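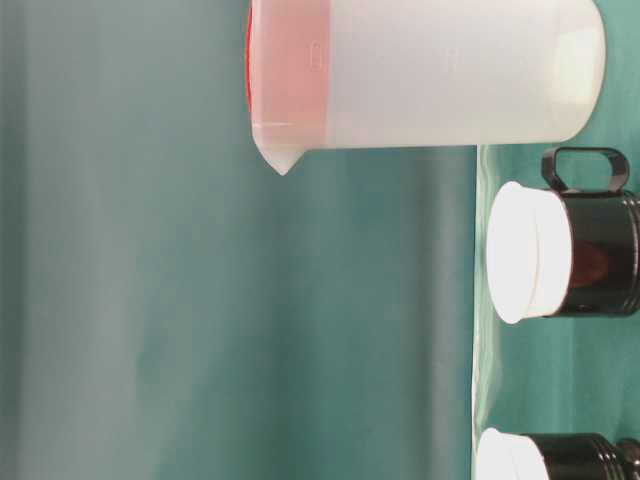 Wanted: people to try out grippers with us at Flenham

Hello! I run the gripper bench at Driron, and I'm looking for nine people to come and spend a day driving robot fingers round a table full of kitchen things. You don't need to have touched a robot before (half of what I want to know is how quickly a beginner gets the hang of it).

You'd be comparing two sets of fingers, ours and a pair from Dirnard, on the same arm with the same controller. We'll ask you to pick up, pour, stack and put down, and then to tell us which set you'd rather have and why. Grumbling is very welcome!

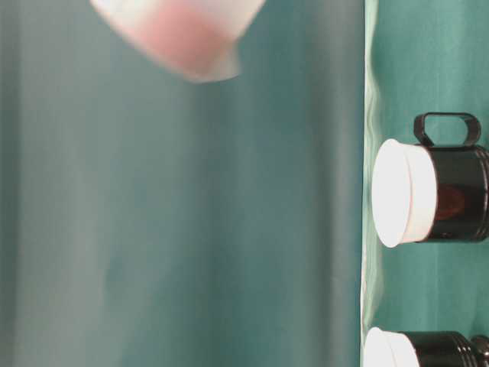 What I care about most is how a finger meets an awkward shape. Flat boxes are easy and every gripper looks good on them. Give it a glossy black cup holder with a looped handle sticking out of the side and opinions start to differ: do you go through the loop, or ignore it and squeeze the body? I have my own favourite, but I'm keeping quiet until you've had a go.

Plates are the other big argument in our workshop. Some of us swear by coming in from the rim, and I'd love to see what you do. 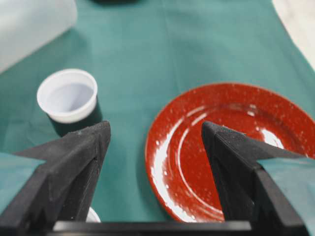 Wedge fingers, wrist camera view, with the speckled red plate.

The practical bits: sessions are at the Hägglund building in Flenham, one person at a time, and we pay £100 for the day plus your train fare. Lunch is on us. You need to be 18 or over and happy for us to keep the recordings from the arm and the cameras. Glasses are fine, left-handers especially welcome, as we've hardly had any!

To put your name down, ring the workshop on extension 2418 and quote study 3394, or drop a note in at reception. Tell me which days suit you and whether you've used a game controller before.

Posted January 22, 2023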